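Ticket 704: Left gripper loses thin objects during two-handed pass
Opened: 26/12/2022
Site: Flimcombe
Status: open, waiting on part

Right, I've been comparing the ribbed box gripper on the left arm with the fingered hand on the right, and the hand-to-hand pass is driving me up the wall. Single-arm picks are fine on both sides. It's only when the two meet in the middle that things go wrong, and mostly with anything thin.

What I see in the log: the controller reports "grip held" on both sides, the left opens on cue, and then the right reports an empty hand 200 ms later. Sometimes it's the other way round and the left never lets go at all, so both arms sit there pulling against each other until the torque limit trips (horrible noise, please don't let it run).

Tried so far:

Restarted the controller. No change.

Swapped the two wrist cables over, in case it was the connector. Fault stayed with the left gripper, so I put them back as they were.

Went back to the Stisham build of the grip code, the one we ran in February. Slightly better, but it still dropped the pen on 2 passes out of 8.

Slowed the approach right down and moved the meeting point closer to the arms, over the near part of the cloth. I wanted more room between the hands and the row of objects at the back — the right hand had been clipping the snack bag on its way in.
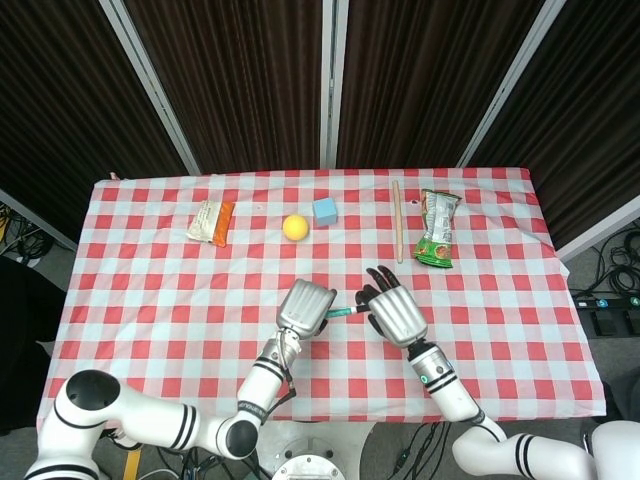

Pen handover at the new meeting point, box gripper left, fingered hand right.

The new meeting point is worth keeping whatever else we decide. Nothing at the back gets knocked any more, and the elbows have a bit more freedom too. It hasn't cured the false "grip held", mind you.

My hunch is the left fingertip sensor. I ran the gripper shut with nothing in it and it still claimed a light grip, which it really shouldn't! Zeroing it helps for a few minutes and then it drifts off again. The right hand reads properly when it's closed on nothing, so I'm not touching that one.

Update: had a reply from Kurtuluş about the spare fingertip set. They can send one, but they want the raw sensor trace first, so I've attached it along with the controller log. They also asked whether the checked cloth was confusing the camera. I did a run with the camera tracking switched off and fixed positions typed in, and got the same fault, so I'm fairly happy it's not that.

Next: fit the new fingertip, zero it, and repeat the 8 passes with the pen on the current build. If that's clean I'll try the wooden stick. Please leave the meeting point settings alone until then, and don't zero the left gripper between runs or we'll hide the drift.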